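Rapport de projet : pliage et rangement des vêtements de petite taille
Projet Clustberg, rendu intermédiaire du 12/09/2019

2.3 Méthode de pliage

Le lot d'étude comprend 57 pièces de layette, réparties en bodies, pantalons, shorts et bonnets. Chaque pièce est pliée à plat sur une table claire, sans support ni gabarit, puis mesurée à la règle sur ses deux côtés et en épaisseur. Le format visé est un rectangle compatible avec les bacs Merkgate utilisés en phase de stockage.

Pour les bas à taille élastique, le vêtement est d'abord plié dans le sens de la longueur, une jambe sur l'autre, puis rabattu vers la ceinture. L'élastique n'est pas étiré avant le pliage. Les fronces restent donc sur un petit côté du rectangle et forment une surépaisseur locale, que nous relevons séparément de l'épaisseur du bord plié.

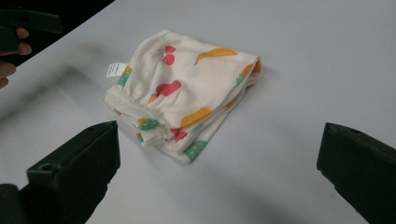
La mesure de longueur est prise hors étiquette d'entretien. Lorsque celle-ci dépasse de la ceinture, elle est laissée en place : la rentrer dans le pli modifie l'épaisseur mesurée et ajoute une manipulation au temps de cycle. Les tissus imprimés, en particulier les petits motifs de fruits sur fond blanc cassé, ne demandent aucun traitement distinct. Le motif sert seulement à identifier la pièce dans le tableau de suivi, où il remplace la référence si l'étiquette est illisible.

2.4 Difficultés rencontrées

Sur 11 pièces, le pliage a dû être repris. Le défaut le plus fréquent est un angle non droit entre la ceinture et le bord plié, dû à un mauvais alignement des jambes au premier rabat. Les plis de surface n'ont pas été retenus comme défaut ; leur influence sur l'empilage est inférieure à la précision de la règle.

La comparaison avec la méthode Horkiritz (roulage serré) reste incomplète. Les pièces roulées se déforment au contact des parois du bac et la mesure d'encombrement n'est pas reproductible dans les conditions actuelles.

2.5 Suite des essais

La prochaine série portera sur l'empilage sous une charge de 500 g, avec relevé de hauteur avant et après chargement. Les bas à taille élastique seront alternés tête-bêche pour répartir la surépaisseur des ceintures. Les valeurs brutes de la série de juin figurent en annexe B, feuille 3.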